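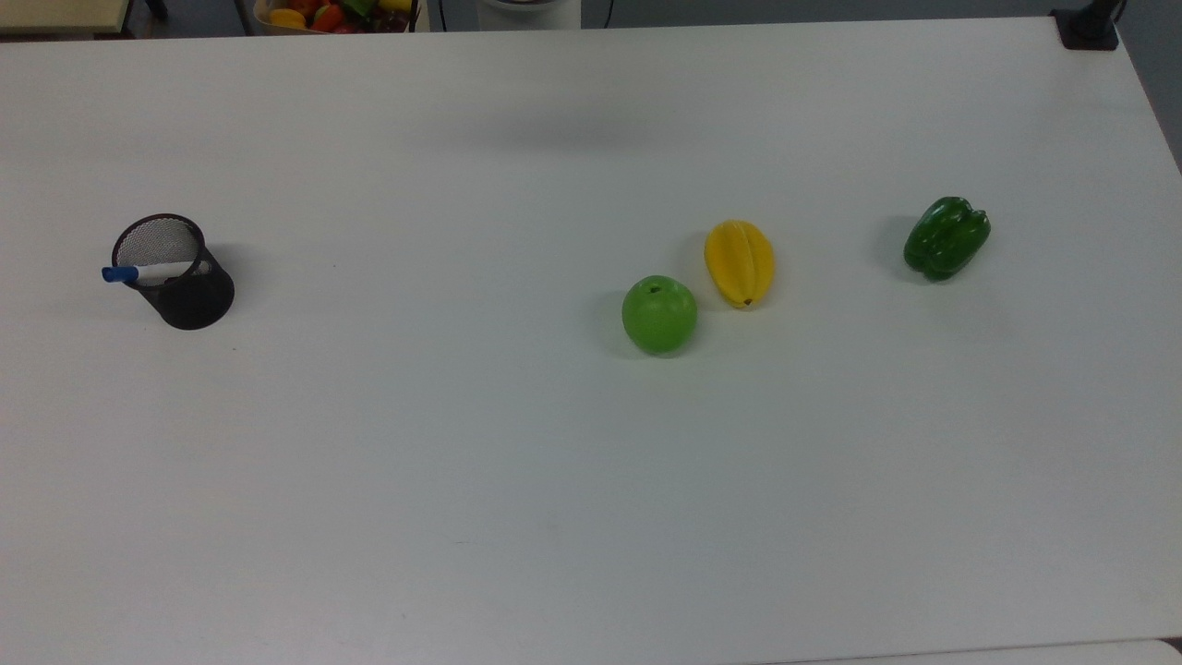

My sister-in-law asked me at dinner what the arm does, and I said it picks up a plastic pepper, and she waited for the rest of the sentence. There wasn't any rest of the sentence! I've been thinking about that pause ever since, and I want to argue that a robot you build yourself, on your own money and your own evenings, should be allowed to be boring for as long as it needs to be. Longer than you'd like. Way longer than the people watching would like.

I work on mine at Zullo, the shared shop on Urrutia Street, where a bench membership is $70 a month and the good table is first come, first served (get there before 6 p.m. or you're at the wobbly one by the sinks). There's always a project at Zullo that draws a crowd, and it's never the one that's coming along best. People want to see the drawer opened, the coffee poured, the sock folded. So builders go straight for the sock. I did it too. My first build, a Tindine kit with my own brackets on it, went from the box to "folding laundry" in 14 evenings, and I put that in quotes because what it folded was one washcloth, one time, with me nudging the table.

What did I learn from the washcloth? Pretty much nothing. When it failed I couldn't tell you if the trouble was the camera, the fingers, the software, the washcloth or my nudging. There were too many things going on and all of them were a little bit wrong.

So now I'm a plain-table person. A white top, a few things on it, a lot of space in between. I want an object I know by heart, and I want to be able to set it down again tomorrow and have it be the same object. Fake produce is wonderful for this, and I'll defend it to anybody. A starfruit has those ridges, so turning it even a little changes what the fingers have to grab. A bell pepper is all lumps, and it looks different from every side. An apple is the easy one, until it rolls. And none of it goes bad over a long weekend, which I can't say for the real pears I tried first. (Sorry again to everyone who shares that shelf.)
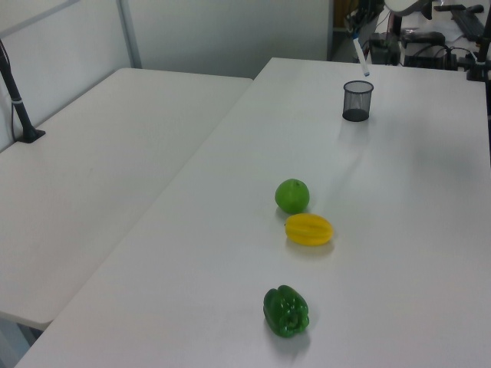
Marnie Oldroyd

I'm fond of the mesh pen cup too, for the opposite reason. You can see right through the thing, and a camera that's perfectly happy with a shiny green pepper may have its own ideas about where a mesh cup starts and stops. Put a marker in it and you've got a second little problem sticking out of the first one. I could spend a month on a cup and a marker and not feel I'd wasted it.

The complaint I hear most is that this is just copying what labs do, without the lab. Fair enough. There's something a bit silly about a grown woman moving toy groceries around when the whole appeal of building at home is that you don't have to be rigorous! You can bolt a spatula to it and see what happens. I've loved spatula nights. I'd go to another one tomorrow. But I notice the spatula arms tend to end up in the bin under the stairs, and I think it's because their owners never found out what was wrong with them. They had a great evening and then a confusing one, and then they took up pottery.

The other complaint is money, and here I get a little worked up. I've watched people put $300 into a fancier Paklow wrist for an arm they'd never once run on the same task two days in a row. How would you know you needed the wrist? My notebook from June says I ran the pepper 19 times one evening, and by the end of it I knew my trouble was a loose screw at the elbow. That's a free fix. I had the screwdriver in my pocket the whole time.

I do have a limit. If you never add anything to the table you're only polishing, and I've met that builder as well, the one who won't let the apple move an inch in case the numbers get worse. Let it move. Swap the things around, turn the pepper on its side, let someone else lay it all out while you're getting a soda. I just think you should earn the sock.

My sister-in-law has asked to come see it, by the way. I've told her to bring a book.

3 comments

washer_and_shim: Guilty on the wrist. Mine's still in the box. I'd put in a word for real onions, though, they keep for ages and the loose skin gives the fingers something to worry about.

tablesaw tabby: Disagree! If I'd had to move a pepper for a month I would have quit. The silly stuff is what got my kids out to the garage in the first place. Once they were hooked we could be boring.

pdx_solder: What do you do about glare on a white top? Ours is terrible after 4 p.m.

Contact the editors | © Bench Letters, all rights reserved | Back to top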